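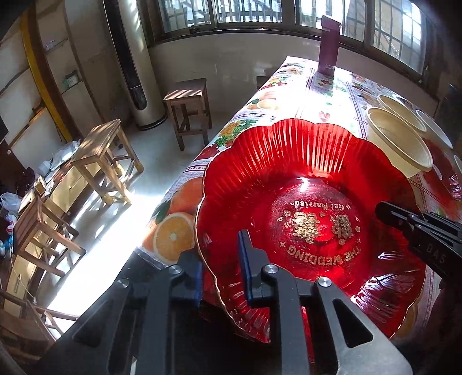

The Red Bowl Stays Out All Year

Last updated: 17 Nov 2025

Print this article | E-mail this article

Yee-man Ko was given her wedding bowl by an aunt, who carried it to Gurkholm wrapped in two bath towels. It is red glass with a fluted gold rim, and the base has the double-happiness character and the words "Get Married." For the first year it sat in a cupboard.

"My aunt asked where it was every time she called," Ko said. "So I put fruit in it."

Many families treat bowls like these as one-day items. They hold candy or nuts for guests and are then packed away. Ashok Ahuja, who runs the housewares shop Negi, sold 1107 red wedding pieces last year – bowls, trays and lidded boxes – and says most buyers come in during February, ahead of the spring weddings.

Ahuja tells customers to wash gilded glass by hand in lukewarm water with a soft cloth. Scouring pads take the gold off the rim first. The dishwasher does the same over time, and the ridges inside a fluted bowl hold on to detergent.

Naveen Rawat and his wife keep theirs on the dining table for oranges and mail. Their tablecloth is wipe-clean plastic with a fruit print, bought at the Mekow market the week they moved in. He says it grips the glass better than bare wood did.

Ko has gone back to candy. She fills the bowl for the New Year and tops it up whenever her nephews visit – peanut brittle for the older one, milk chews for the younger. The aunt still calls to check.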